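Palline Hand-Held Gripper Pair, Reviewed After a Winter of Tubes

Filed under: Data collection, Hardware, Things we bought

Verdict up front, for people reading this on a phone in a purchasing meeting: good grippers, mediocre cables, software that wants to be your boss. I would buy them again. I would also buy a second set of cables on the same order and save myself the shipping.

What you get

The Palline set is a pair of grippers you hold in your hands, one per hand, and squeeze. No arm is attached. You do the job yourself, with your own elbows, while the system records how the fingers move through space and how far they are open. Later the recordings go into training, and a robot with the same fingers on the end of its arms is supposed to pick up the general idea.

Our set was the two-handed one, with black fingers, marker plates on top for tracking, and a cable out of the back of each. It came in a case with foam so well cut that I felt bad about never once putting anything back in it correctly. There was also a printed quick start card, which was quick and which did get me started, and a longer manual in PDF form that had clearly been written for the previous model. It refers throughout to a thumb wheel. There is no thumb wheel. I looked for it longer than I'd like to admit.

We bought them for one project, called Cama internally for reasons that predate me. Cama is supposed to produce a policy that can shuffle capped tubes between racks without supervision. It's dull work, and people with graduate degrees currently do it, so there was some enthusiasm.

In the hand

Surprisingly decent. The squeeze is light, the return spring doesn't fight you, and after the first hour I stopped thinking about my fingers and started thinking about lunch, and I mean that as praise. A bad input device keeps you thinking about the input device.

The weight sits a little far forward. You feel this in the forearm by mid-afternoon, mostly on the side you don't favor. We settled on short sessions with a break after each, and the recordings got noticeably cleaner. The sloppy ones in our early batches nearly all come from the end of long stretches, when the operator (me) had begun to let the fingers sag on the approach and correct at the last moment. A model will learn that sag. It'll learn it faster than anything you wanted it to learn.

The fingers are angular and fairly stiff. On a smooth cap they hold well if you come in square and not so well if you come in at a lean, when the cap likes to roll. I tried the optional pads. They grip better and they also cling on release, so the tube comes back up a little when you let go, like a guest who remembers one more story at the door. We took the pads off.

The other thing about two hands is that you have to decide what the second one is for. In our first batch the idle hand wandered. It hovered, it drifted over the rack, once it scratched my chin. All of that goes into the data. We now have a written rule that the hand not doing the work parks beside its own rack with its fingers still, and anyone who breaks it redoes the episode.

Tracking

Tracking is where the money went, and it shows. The marker plates are tilted so that at least part of the pattern stays readable through most wrist angles, and in ordinary tabletop work I lost the pose very seldom. When I did lose it, I had generally done something no robot should be encouraged to do, such as reaching across myself with the right hand to fix something on the left.

Calibration takes a few minutes and a fair amount of solemn waving. Do it every session. The software lets you skip it and even remembers your last calibration in a helpful tone of voice, and you should ignore this. We trusted it for one batch, somebody had bumped a plate, and everything came out shifted by about a tube's width. The replay was wonderful to watch, if you like seeing a robot place imaginary tubes very carefully beside a rack.

Lighting matters more than the manual lets on. Strong reflections near the plates upset it, and we had to move a lamp. Once the lamp was moved I stopped having opinions about it.

Cables

The cables are the weak point and I'd like someone at Palline to feel this personally. They leave the back of the grip at an angle that sends them straight toward your wrist, so you learn to carry a loop of cable around like a small pet. It brushes the table. It brushes your sleeve. On a reach to the far end of a long rack it goes tight exactly as you are trying to be gentle.

We went through 2 of them before spring. The connector is fine; it's the first inch or so behind it that gives up. Velcro straps at the forearm helped. So did a looser routing down the outside of the arm, an idea I took from a page on Grimshaw's setup and then claimed as mine for several weeks.

Software

The recorder is called Mernov and is sold separately, a fact you discover one screen after you thought you'd finished ordering. It works. It records both hands and the head view in sync, names the episodes, and lets you mark each one good or bad with a foot pedal. The foot pedal is the best thing in the whole package. I've considered using it for email.

Less lovable is the habit Mernov has of congratulating you. Every so many episodes it puts up a little banner, and if you work at an uneven pace it offers a tip about consistency. I'm a grown adult moving tubes from a rack to another rack. I don't need a coach. There is a setting to turn this off, under Accessibility, for some reason.

Review mode is plain and fast. You scrub through, you look at the gripper width plotted under the video, you trim the dithering at the front. I'd like a way to tag what went wrong and not only that something did, and so far we do that in a spreadsheet with a column headed "why." The most common entry is "me."

What we recorded with it

The task sheet is simple on purpose. A clear plastic rack goes on one side of the board and a wire rack on the other, with a handful of orange-capped tubes split between them, and the starting layout changes from one episode to the next. If the tubes always start in the same holes, you've trained an expensive record player. 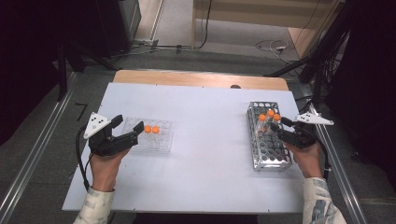 Changing the layout is the part of the job I'd underestimated. People are terrible at random. Left to myself, I put tubes in pleasing clusters near an edge, every time, and would have sworn I was mixing it up. We now print the starting positions from a script and follow the sheet even when it looks silly. Especially when it looks silly, if I'm honest with the sheet.

The two racks also turned out to want different hands, so to speak. Clear plastic is hard on the camera: the holes are easy to miss, and the model's early attempts treated the rack as a sort of rumor. Wire is hard in another way, with all those bright highlights and the tabletop showing through the grid. I'd resisted using both at once since it made the sessions slower. Having both in the same batch did more for the results than any setting I touched.

By the end of December we had 1,409 episodes recorded, of which the first 750 are best described as a record of me learning the grippers. We kept them in a separate folder. A model trained on the later ones alone did better on tubes it had to lift from the middle of a rack, and worse at recovering from a bad grasp, presumably for lack of watching me make so many of them. We've since let some of the early mess back in. There's a lesson there about not tidying too much, and it annoys me, as I spent a long time tidying.

Gripes, short

The case latch pinches.

The plates pick up fingerprints, and you will touch them, because they're right where you want to grab the thing to set it down.

There's no stand. A tool with a tilted plate on top and a cable out the back needs somewhere to rest between takes, and ours rest on a folded towel.

The left and right units look nearly identical from the side, and the labels are underneath. We put tape on one. Then we argued about which one.

Support answers quickly and politely and always asks for the log file first, so save yourself a round trip and attach it.

Who should buy it

If you need two-handed examples of small, fussy tabletop work and don't want to tie up a robot to get them, this is a sensible way to spend the money. Setup was an afternoon. Training a second operator took another, most of it spent on the parking rule.

If your work is heavy, or wants a firm twist, look elsewhere. I tried unscrewing a cap with them for curiosity's sake and got a lot of data on slipping. And if your table is small, measure first. Elbows need room, and so do the cables, and the cables win.

I'm told a new version of the cable is coming with a right-angle boot on it. I've asked for four.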